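The Long Way Round to Flultness

Jun 30, 2022

I first read The Tenant of Holroyd when I was fourteen and had a cold, and I have been trying to get people to read it ever since. My sister lasted two chapters. A man I nearly married got as far as the shipwreck and asked if there was a movie. So you can imagine how I felt when I heard that a small press called Mevard was bringing the whole thing back into print, all 323 pages of it, with the original chapter titles and a new introduction by Freya Gosling.

If you have never met the book, it goes like this. A young widow takes a house on the coast at a place called Flultness, where it rains sideways and everyone is somebody's cousin. She has been told that her husband drowned. She has also been told, by different people, that he owed money, that he was a saint, and that he was seen buying a hat in Gellham the week after the funeral. The rest of the novel is her working out which of her neighbors to believe, and it takes her the better part of a winter.
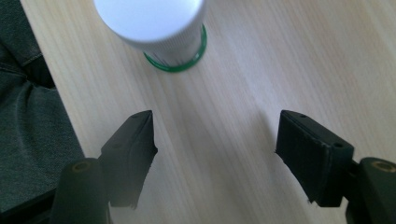 I suppose you would call it a mystery, though the mystery keeps wandering off to have tea. There is a whole chapter about mending a gate. There is a vicar with a long-running quarrel over a pear tree, and I have met readers who skip him entirely, and I feel sorry for them, as the pear tree is where the letter turns up (I won't say whose). The author had the kind of patience you don't see much now. She lets a person walk all the way down a lane before they knock.

What struck me this time, reading it as a grown woman with bills of my own, was how much of it is about money. The widow has 400 pounds and a roof that leaks, and she does the sums over and over, at night, in the margins of her husband's old almanac. At fourteen I must have sailed right past those pages. Now they seem to me the most frightening ones in the book – more so than the cellar, and the cellar is very good.

Gosling's introduction is warm and sensible and I wish it were twice as long. She first found the novel in a box at a church sale, missing its last 4 pages, and spent years making up her own ending. She tells us what that ending was, too, so do save the introduction until you've finished. I liked hers almost as well as the real one, in which a certain door is left open and we are never told who opened it. I have changed my mind about that door at least three times. In September I plan to read it aloud to my niece, who is now the age I was, and see what she makes of it. 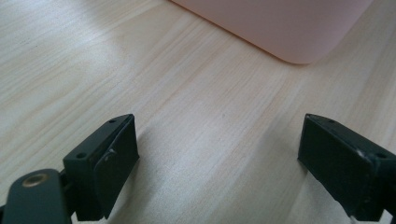

A pale pink object resting on light-colored wood.

Mevard has kept the text as it was, old spellings and all, and added a map of the coast inside the cover. I do have one complaint, and it concerns the type, which is small. My eyes are 61 years old and they needed the good lamp. But I finished it in three evenings, and then I went back and read the gate chapter again before bed.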